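From: Sevim Değirmenci
To: Brirby Desktop Repair list
Date: 23/06/2020
Subject: Re: Old Dell tower, worth reviving?

Cengiz Uçar wrote:
> I have my aunt's old tower open on the kitchen table and I'm a bit
> lost. Do I take the board out to get at the processor? And can I
> leave the power supply where it is? I'd like it back together by
> September, when she needs it for her bookkeeping.

Hello Cengiz, and hello to everybody else reading along,

What a nice thing to do for your aunt! No, please leave the board where it is. Lay the tower on its side with the open side up, unplug it at the wall, and you can reach the processor from above once the cooler is off. The power supply can stay put as well. I spent almost 90 minutes taking one out years ago, and all I had to show for it was a sore thumb – so do learn from me.

I'm putting in four pictures of a Dell desktop with the side panel off. The second is the one to keep beside you, with the bare metal lid of the processor, the thin lever along the edge of the socket and the white four-pin power connector. 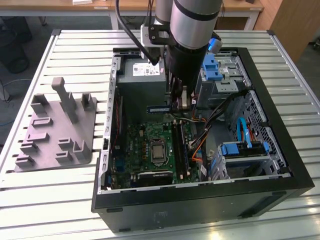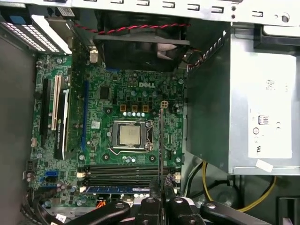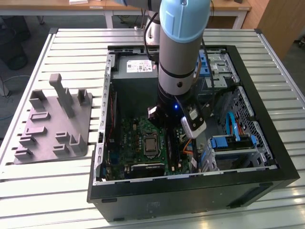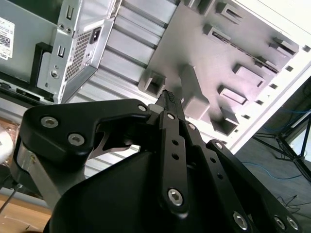 BEFORE YOU CLOSE IT UP

Wipe off the old paste, put on a little fresh, and press each memory module down until it clicks at both ends. Then write back and tell us how you got on. I have 2 spare tubes of paste from Trelley and would gladly mail you one.

Warmly,
Sevim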